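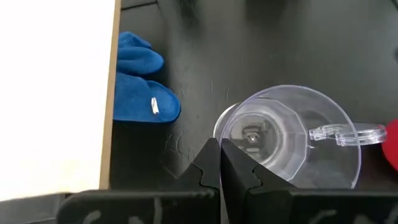 Whitcombe film club to show all of Luvurero, including the hour with the goat

By Volker Böttcher
June

Home | News | What's On | Letters | Sport

Science fiction fans in Whitcombe will get the chance next month to sit through the full version of Luvurero, a film which lasts four hours and ten minutes and which most of those who admire it have seen only in the short cut.

The film will be shown in the upstairs room at the Durum, starting at two in the afternoon. There will be two intervals. The bar will stay open during both, and also during the middle section, when past audiences have tended to want it.

For readers who have managed without it so far, Luvurero follows a tax inspector sent to a mining colony to find out why it has stopped filing returns. He discovers that the colonists have been dead for years and that the accounts are being kept by the ventilation system, which has grown fond of them. The inspector then has to decide whether to report the fraud or join it. In the short cut he makes up his mind in a few minutes. In the long one he spends the better part of an hour thinking it over in the company of a goat.

"People hear about the goat and assume it's a symbol," said Syahrul Kwok, who is organising the showing. "I've seen the film six times and I think they just had a goat."

Kwok first saw the short version as a student, fell asleep, and woke up for the ending, which he describes as the best way to come to it. He has spent much of the past two years trying to get hold of the longer print. Letters to the distributor went unanswered until the spring, when a reply came agreeing to the loan and asking him to stop writing.

The full cut was put together by the director after the studio had already released its own, and it had a short run in a handful of cinemas before it was withdrawn. Reviews at the time were mixed. One critic called it "a serious work about loneliness and paperwork". Another wrote that he had aged during it. Since then it has built up the sort of following that likes a film more for being hard to find, and which may be in some difficulty now that it is on in Whitcombe above a pub.

Much of the argument among fans has been over Skustesar, the name of the ventilation system. In the short cut it speaks from the first scene, in a pleasant baritone, and explains the plot whenever anyone looks puzzled. In the long cut it says nothing for 126 minutes. Its first line, when it comes, is a question about mileage claims. Kwok thinks this is one of the great moments in science fiction cinema and would rather we didn't print it, so we haven't, beyond the subject matter.

The other point of dispute is the ending. The studio blew up the colony. The director did not, and left the inspector at his desk, filling in a form. Those who prefer the explosion say it makes things clear. Those who prefer the form say much the same about the form, and at greater length.

There are 100 seats, which is 94 more than came to the club's last science fiction evening, a double bill about intelligent moss. Kwok is hopeful. He has had enquiries from as far off as the coast, including one from a man who wanted to know if he could come dressed as the ventilation system. He can, provided he sits at the back.

A short talk will be given before the film on machines and bookkeeping in the cinema, a subject the speaker believes has been neglected. It has been held to 15 minutes after discussions that both sides called friendly.

The club needs £2,000 to cover the hire of the print, the room and a projector strong enough to run for that long, and has raised most of it through a raffle. First prize was two tickets to the film. The winner has asked if there is a second prize.

Tickets are on sale from behind the bar at the Durum and cost the same as for a film of normal length, which Kwok points out is very good value by the minute. Cushions are allowed. So are sandwiches, though the club asks that crisps be kept for the explosion, and has been reminded that in this version there isn't one.

Anyone who would like the short cut instead can see it the evening before in the same room, followed by a discussion of what's missing. The discussion is expected to run longer than the film.

Filed under: Film & Telly, Out and About, Whitcombe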